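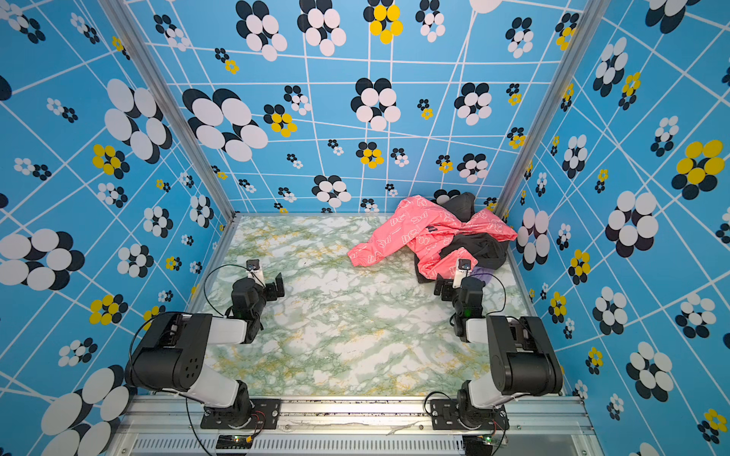

Ploltovik Technical College – Robotics and Automation Department

The department opened its lab to the public in July, and the two-armed cell by the door drew most of the questions. We talked to Han-gyeol Seok, who runs the lab, and Do-yoon Hwang, a second-year student who gave most of the demonstrations.

The job on show was clothes. A pile goes into a back corner of the cell and the arms work on it from the front rail, one on each side. Seok picked it over stacking blocks, which the department had shown before.

"People know what a jacket is supposed to do when you pick it up," he said. "They can judge for themselves."

Hwang said the hard part is the first grasp. "A sleeve lying out on its own is fine. A dark sweatshirt bunched up under something else is a lot worse. You don't know where it starts."

Each arm has a small camera on top of its wrist, close to the gripper. Hwang said visitors often looked for one big camera and missed those two.

The walls came up a lot too. They are covered in bright blue paper with big flowers in black, white and yellow, and the floor has a marble print. Seok said the lab changes the paper every 20 days. "If the arms only ever see a plain gray wall, they get used to a plain gray wall. Then you move the cell and things go wrong."

Most of the clothes were brought in by students. The pink jacket with the white outlines was a favorite with younger visitors – Hwang was asked more than once if it was for sale.

She ran 6 sessions over the day and talked through each one. "Some went well. In one, the right arm kept going back to the same fold. I just kept talking."

Seok would like the next open day to run longer, with time for visitors to try moving an arm by hand. He is also talking with Zonell, a local laundry firm, about bringing a class over to see how sorting is done there. No date has been set.

Requests for group visits go to the department office.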